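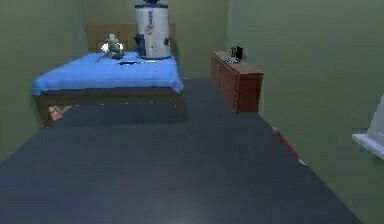 Folding and Joining Mail Pieces in a Small Print Room
Student project report, Office Equipment course
Deolinda Falcão and Henrique Moreira

1. Purpose

The print room at Lundel sends out a parent newsletter each November. The sheets are printed on a laser printer, folded on a tabletop folder and put into window envelopes by hand. Our task was to find out why so many folded sheets had to be thrown away, and to suggest changes that cost little or no money.

2. Equipment

The folder is a Clarkance friction-feed model with two fold plates. It takes letter and legal paper. The paper was Pawłowska 20 lb. white, from opened and unopened cartons. We did not change the printer settings.

3. Method

We ran 2,270 sheets through the folder as letter folds. Deolinda fed the machine and Henrique checked the output. A sheet was rejected if the address did not show fully in the envelope window, if the fold was crooked, or if the sheet was torn or creased by the rollers. Double feeds were counted as rejects too.

The first half of the run was done the usual way, with paper taken straight from the printer tray. For the second half we fanned each stack, squared it on the table and let it rest before loading. We also wiped the feed roller with the cleaner listed in the manual.

4. Results

There were 336 rejects in the whole run. Most came from the first half, and most of those were double feeds. Crooked folds were the next largest group. They happened mainly when the side guides were set too wide, and we should have checked the guides earlier than we did. Torn sheets were rare in both halves.

Static seems to be the main cause of the double feeds. Sheets loaded right after printing clung together, and fanning helped. We can't say how much of the improvement came from fanning and how much from the clean roller. Both changes were made at the same time.

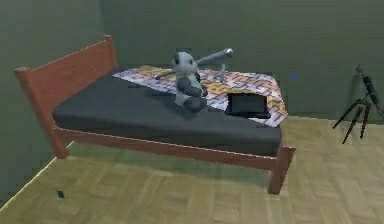

Prurnanov wrote on our draft that the two changes should have been tested apart, and that the roller should be cleaned before any run so it drops out as a factor. We agree. There was no paper left to repeat the test.

5. Recommendations

Fan and square every stack before loading. Set the side guides so they just touch the paper. Clean the feed roller at the start of each job. Fold five test sheets and try them in an envelope before starting the full run.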